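Cloth on the worktable: iron it or leave the folds?

mwende_m
I finally did the thing everybody here keeps telling me to do and put a plain cloth over my worktable in the back room, and I love it! I used to set small parts straight down on the wood and lose them against the grain. Now I drop something and there it is, staring back at me from an off-white sheet.

The cloth was a leftover from when we painted the hall in Urkbridge, so it has smudges already, and it has lived folded in a cupboard since November. The creases are the one thing I go back and forth on. My questions are whether to iron them out, and whether the blue dish is a good idea as a catch-all or too deep to see into from a chair. I also want opinions on the wire rack.

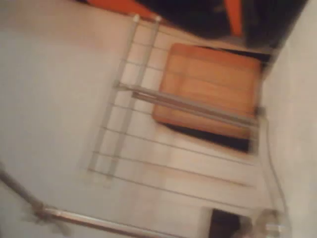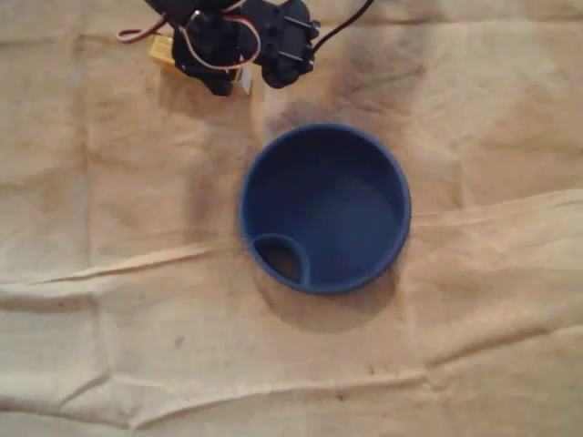
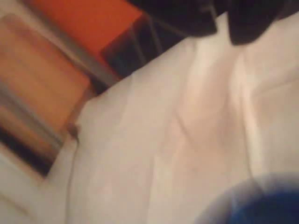
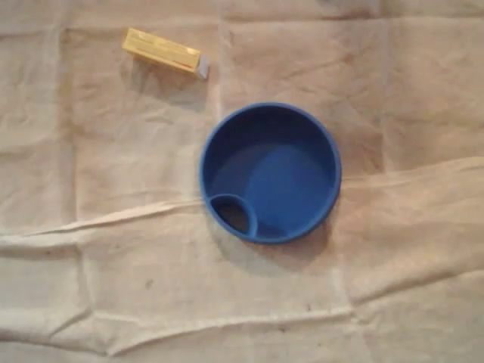

Rack with the orange wooden panel behind it in the first one, blue dish and yellow box on the cloth in the last.

vlastimil_v
Oh, I like that a lot. The blue on the cream is great, you could find that dish from across the room. Leave the folds alone. I've had a cloth on my bench for two years and the fold lines turned into a sort of grid that I sort by — screws up in the top squares, washers along the left. I'd miss them if they went.

Emese Gy.
I'm going to disagree with Vlastimil. Fold lines, fine, but that long ridge running right across under the dish in the last picture would drive me up the wall. Anything round is going to roll down one side of it. Pull the cloth tight, clip it under the table on two sides and you keep your grid and lose the hill. I wouldn't iron it either until you know what it's made of. I put an iron on a painter's cloth once and it shrank up like a potato chip.

mwende_m
Potato chip, noted, iron going back in the closet. Clips are a good idea, I have a box of 40 somewhere (bought for a quilt I never made).

gitau_n
Team clips here too. About the rack: thin wires are wonderful for anything flat and terrible for anything with small feet. If you want to stand the yellow box on it, lay a strip of cardboard down first. I did that on the Custer one I have by the sink, and it cost me nothing but a cereal box!

vlastimil_v
Cardboard gets grubby. Cork.

gitau_n
Cardboard gets grubby and then you eat more cereal. Perfect system.

Emese Gy.
Mwende, what's the ring down inside the blue dish, toward one side? I can see it in the second picture. If it's a hole, I'd stick something over it before the tiny stuff goes in.

mwende_m
Good eye, I'm going to put a circle of felt in there either way, so things don't rattle when I bump the table. I do that constantly.

victor_mwak
Coming at this as a person who went the other way: I had a cloth and went back to a tray with a lip. Cloths travel. You lean on one, it slides, and 200 beads are on the floor. Pretty setup though, and I'd keep that orange against the white wall no matter what.

mwende_m
Victor, you've got me thinking tray ON cloth. Trying it tonight, the Muriithi secondhand place closes at six and they had a stack of them by the door.

Comments (3)

bevlow_fan58
Put a cloth down after reading this. Found an earring I dropped before lunch. Sold!

Tansy
Does anybody wash theirs? Mine is mostly tea by now.

gitau_n
Tansy — cold water, hang it outside, and put it back on the table slightly damp. It dries flatter that way.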